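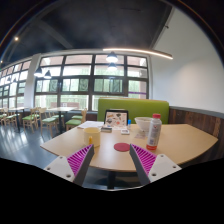 Kasstead tie-in comic: worth getting?

parkalton_fan
26 August 2018
Read issue 3 last night. The movie was 90 minutes and this adds more to the villain than any of it did.

besness17
Disagree. Okeke's art is fine but the script repeats the movie. I dropped it after issue 2.

parkalton_fan
Issue 2 is the weak one. Try the next.

inkpage
Is the hardcover still coming in October?

besness17
Yes, 900 copies. I'm passing. 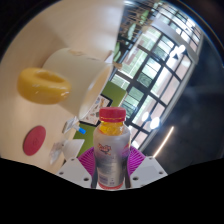

Bottle with a red cap

inkpage
Ordered mine.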